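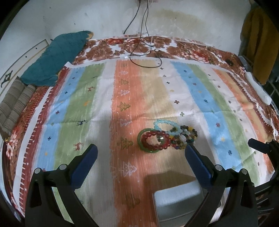 Fig. 1. Striped cloth with deer and tree motifs, laid over a floral bedsheet.

Does "Handmade" on the Tag Mean Anything?
Summer project report, Consumer Studies
Noémie Nguyen
Submitted 25th July

1. Why I picked this

My first idea was to write about how handmade home textiles support small makers. I dropped it after the first week of reading, since most of what I found had been written by people with blankets to sell. Shops said handmade goods were better. Craft blogs said the same thing and linked to the shops. I could not find much that asked how a buyer standing in a store, or scrolling on a phone, is supposed to know whether the word is true.

So the question became smaller. When a seller in our area puts "handmade", "hand-finished" or "traditional" on a bedspread or throw, what does the buyer learn from it that they would not know otherwise? My guess going in was "very little". I should say that up front, because it probably shaped what I noticed.

2. What I did

I looked at three sellers. Zudinau is a home goods store near the bus station. Wuvier sells only online. Belhaj is a family stall at the Pimden market, open in the mornings. For each one I read every tag or listing for bedspreads, throws and table covers, and wrote down any word that made a claim about how the item was made. Then I asked each seller the same two questions: who made this, and which part was done by hand?

I also gave a short paper survey to shoppers at Pimden. I had 200 forms printed, which was far too many. Most of them are still in my closet. People do not want to fill in a form while holding tomatoes. I have left the survey results out of the main findings, and my reasons are in section 5.

3. What the labels said

Zudinau uses "artisan style" on nearly everything with a pattern. The word "style" is doing all the work there. Something can be in the style of a thing without being the thing, and the clerk I spoke to agreed with that cheerfully. She did not know who made the throws and said the boxes came from a warehouse. I don't blame her for this. She was the only person at the store who tried to answer me.

Wuvier is harder to pin down. Its listings say "hand-finished by skilled makers". I wrote to ask what finishing meant. The first reply thanked me for my interest in their story. The second said that finishing "may include trimming, checking and folding". If folding counts, then I have hand-finished every towel in my mother's house.

Belhaj had no tags at all. The woman at the stall told me which pieces came from a relative's loom and which were bought in from a supplier, and pointed to them one by one. The bought-in ones were cheaper and she said so. This was the clearest answer I got from anyone, and also the one I have no way of checking. I believed her because she was friendly and because she admitted to the cheaper ones. A clever seller could do exactly that.

4. Can you tell by looking?

Several guides I read say that a buyer can judge for themselves. The usual advice is to turn the cloth over, look for loose threads on the back, and look for small differences between motifs that are supposed to match. Perfect repeats are meant to point to a machine.

I don't think this is as useful as it sounds. A machine can be set up badly and make uneven work. A good weaver can make very even work, and would probably be insulted to hear that evenness counts against her. Online, the buyer usually gets the front of the cloth from a flattering angle and cannot turn anything over. Little animals, stars and trees don't settle it either. They are popular in many places, anyone can copy them, and a pattern that looks old tells you about the design and nothing about the date or the method.

The guides also mix up two things, how an item was made and whether it is any good. A bedspread has to survive the wash, stay put on the bed and not shed all over your socks. I found no guide that tested whether handmade ones do this better. They just said so.

5. Problems with this project

Three sellers is a tiny sample, and I picked them because I could get to them or write to them for free. My two questions were blunt, and a person who asked more politely might have been told more. The survey had a leading question in it ("Would you pay more for a genuine handmade item?"). Of course people said yes. It costs nothing to say yes on paper, and I watched one man tick the box and then buy the cheapest cover on the next stall.

I also never spoke to a weaver. My teacher pointed this out in the draft and she is right. I asked Belhaj whether I could meet the relative with the loom, and was told to come back in August, after this report is due.

6. What I would tell a buyer

Ask which part was done by hand. If the seller can't name a step, treat the word as decoration and decide on price and whether you like the cloth. Ignore "style", "inspired" and "heritage" completely. Ask about washing before you ask about history.

I bought a throw from Belhaj in the end. It was one of the bought-in ones.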